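Home About Minutes Members Contact
Search this site Enter keywords
Reading time: 2 min

Sarerthorpe Home Bakers' Group
Minutes of the meeting held on Tuesday, February 21, 2023

Chair: Raimo Vuorinen

1. Last minutes
Accepted with one correction. The flour order was 100 kg.

2. Oven
The repair of the Furnex oven was discussed. The lower element heats unevenly and the bread is pale underneath. Kallio has offered to repair it for £503. Agreed to accept, on condition that the work is finished before April.

3. Spring bread sale
The sale will be in the market hall. We bake rye loaves, cardamom buns and one plain white loaf. Raimo reminded that the list of ingredients must be attached to every product, also to the small buns. There was a long discussion about the price of the rye loaf and it was left open.

4. Supplies

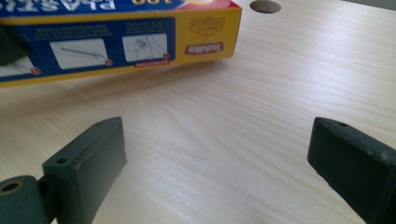
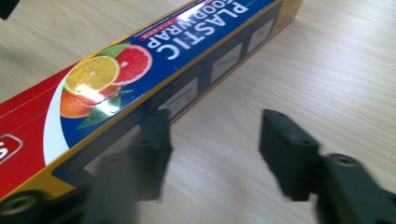
Trustov will be asked for a new price for yeast and rye flour. The old price list is not valid any more. Members who buy supplies themselves must give the receipts to the chair within 11 days.

5. Other matters
The sourdough evening is moved to April. The key of the store room is still missing.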